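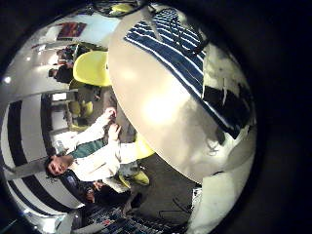
Wesumari - Call for participants, seated workroom study
Site: Prostville
Posted: 4/3/26

Wesumari is recruiting adults for a study of shared workrooms. The study covers seating, table layout and the handling of striped and plain cloth. Results will be used to plan the furniture order for the Humden site.

Tasks
Participants fold, stack and sort garments at a shared table, then rate the chair used. Each session lasts 19 minutes and is repeated 8 times over the study period. Talking during the task is allowed. Breaks are taken between sessions.

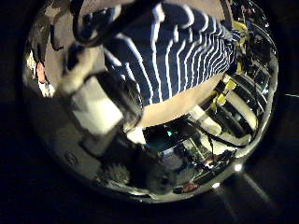 Navy top with white stripes, close view.

Requirements
- Age 18 or over
- Able to sit and stand without assistance
- Normal or corrected vision
- No current wrist or shoulder injury

Clothing may be patterned or plain. Long sleeves are accepted - cuffs must stay clear of the hands. 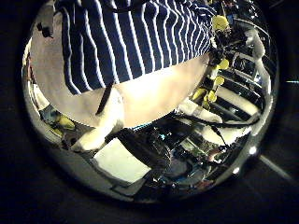
Cloth is supplied by the study and sorted by pattern and weight before each session. Participants do not need to bring materials. Bags are stored on the shelf by the door.

Payment and application
Payment is $672 on completion of all sessions. Travel is not covered. Apply in writing to the Miranda study desk, Wesumari, Prostville, and state your available hours. Replies are sent within 7 working days. Sessions end in October.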